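11 November 2022, planner bench

Started the morning with coffee and the Skotia build that Tamara Cozma left compiling for me, bless her. I'd meant to go straight to the grasp scoring, but the bedroom layout kept nagging at me, so I spent a good while on the approach poses at the bed first. The square item by the mattress edge is the friendly one — the right gripper can get to it without leaning the base in. The bat and the flail are another story, and I'd like the planner to stop treating a chain as a solid box. 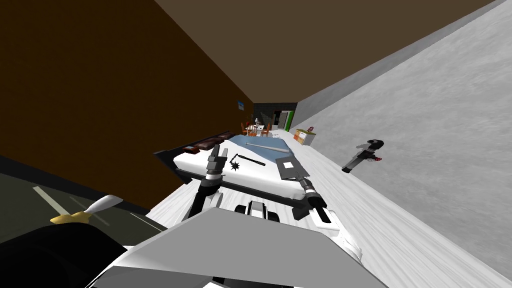
Render: Nikwood sim viewer / T. Cozma

Ran 29 seeds with the old collision margin and 28 came back with a plan, which sounds lovely until you look at the planning times. The worst took 1350 ms, nearly all of it in the self-collision check between the two forearms. I've cached the link pairs now and will rerun the lot after lunch.
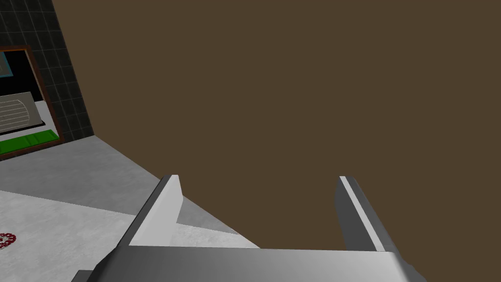
The wrist view is next on my list. Plain brown surfaces give the depth filter very little to hang on to, and I suspect the fingers are leaking into the mask as well. Tamara thinks the mask should come from the joint state instead of colour, and I'm coming around to her way of thinking. Ticket 34 is open for it, so please add notes there if you've got any.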